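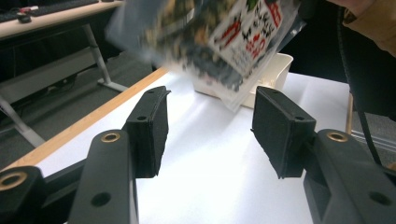 Ticket 16 — Pads slip on soft bags (Trorkov gripper, Plurkevdale Robotics Club)
Status: open, but so much better!

Problem
Blocks and cups are great. Bags of dried food slide down between the pads when we lift, and the bin task stalls.

Tried so far
Closing force up to 200: the bag bulged and slid anyway.
Slower close, same force: a little better.
Gripping lower, where the food bunches up: 5 good lifts in a row — we cheered!

Still to do
The pad covering is fraying at the edges. Trim it or re-wrap both pads?
Log finger position in Zuvuvance on every lift, so we can see when a slip starts.

Update, 4:30
Re-wrapped 2 spare pads with the grippy tape. Fitting them at the next meeting, can't wait to try the crinkly bags again. Please leave the force setting alone until then.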